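November, evening

Up before six because the radiator was knocking again. Coffee, the heel of the bread, then straight to the red pieces. I had been putting them off. The order slip from Makris says 100 and I still don't believe it, but I am not going to tip the bag out and count a second time when I could be getting on.

They went into the yellow tray, which is the best thing I have bought for that table. The corners are rounded, so nothing gets wedged and a fingertip will lift out the last one. They do slide about, though. Most of the morning they sat in two bunches, one down each side, and a few always end up elsewhere.

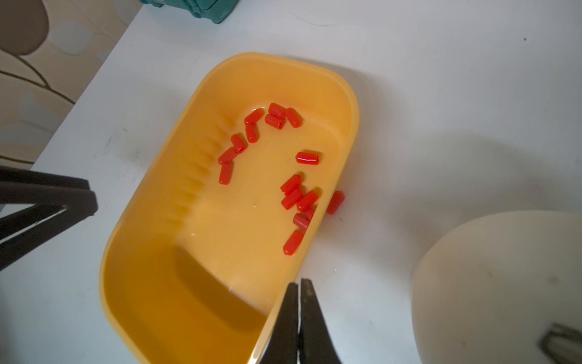

Red caps in the yellow tray. One lies outside.

Dionysis Politis phoned at 11 about the Irneck parts. He wanted to know if they could go out with the Forkura box to save on postage. I said yes if he pays for the bigger carton. He said he would think about it, so that will be a no. He also asked after my knee. It is the same.

Lunch was lentil soup, the last of it. Need onions, dish soap, a bulb for the hall.

Afterward it was the white dome. The pegs stand up out of the top of it and I like having it right beside the tray, so there is no reaching. I wrote to Nevgate last month asking for a drawing with the spacing marked and have had nothing back. Will write again and copy Dionysis.

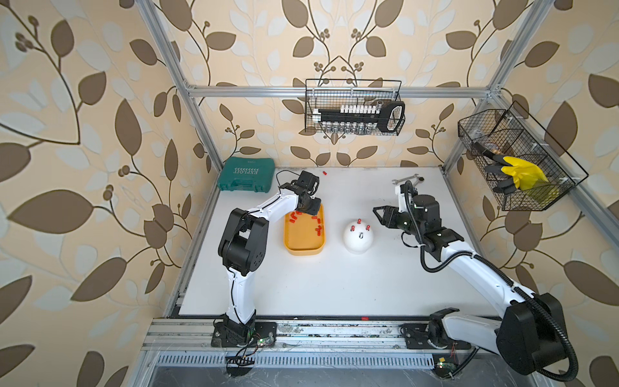
Tray and dome side by side, toolbox at the back.

The wallpaper still pleases me. Everyone said big brown leaves would be too much on the walls, and maybe it is a lot, but I look up from a table of small red things and it rests my eyes. The berries are the best part of it. I have half a roll left over and might do the inside of the closet door.

Tools need sorting. The sockets are fine up in the wire basket where I can see them, but the wrench and the ratchet were out on the table and they have a case to live in. Same goes for the other basket: glove, pliers and that brown coil all share it, and I would like the glove somewhere else.

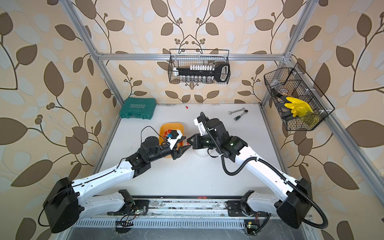
Wrench and ratchet out at the back right, sockets up on the wall.

Stopped when my eyes got tired. Eggs for supper. Paid the water bill, 101 even. Tomorrow onions first, then the letter to Nevgate, then the carton if Dionysis calls back.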